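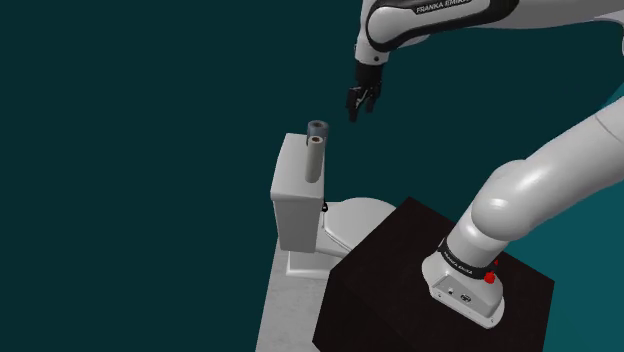 # sutura-restroom-sim

Planning data for the Murcombe washroom robot budget. Sim only, no hardware bought yet. Read this before asking for a quote.

Last updated: July 2021

## What it's for

Deciding what to buy before we buy it. One arm on a pedestal, parallel gripper, toilet, paper rolls. Task is roll handling at the tank. Main questions for the budget:

- does the stock gripper do, or do we pay for custom fingers
- how tall a pedestal, and how close to the bowl
- one arm or 2 (Pettigrew wants 2, the money says one for now)
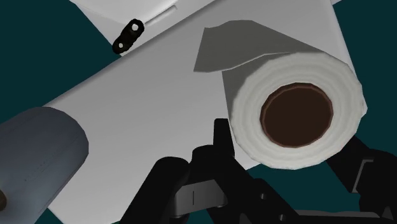 Wrist view matters more than we planned for. Add a wrist camera to the equipment list, plus mount, plus cable. Not in the February draft, so that total is too low — don't reuse it.

## Contents

- 3013 episodes in `train/`
- 300 held out in `val/`
- `costs.csv`, line items by supplier, all in dollars before tax
- `layout/` pedestal positions, Mumadwood floor plan

1216 of the train episodes use the old pedestal height. Filter on `ped_v1` if your comparing layouts.

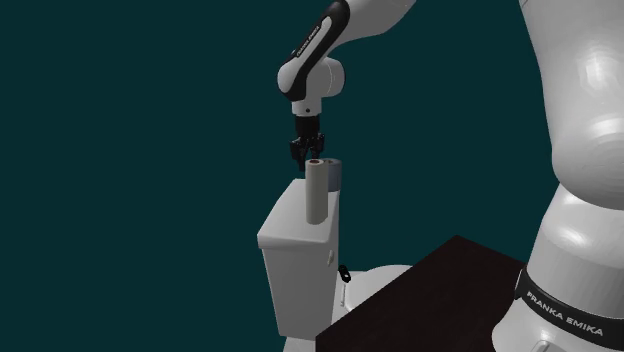
Still to price: spare fingers, freight, floor anchors, the guarding. Also training for cleaning staff, which got left off twice.

## Known problems

- Paper is stiff in sim. Real paper tears. Dont budget cycle times off this.
- Lighting and colours are plain, no clutter
- `costs.csv` has a duplicate freight row, will fix
- no service contract numbers yet

Licence: internal to Sutura and Murcombe, ask first.

2 comments · 0 shares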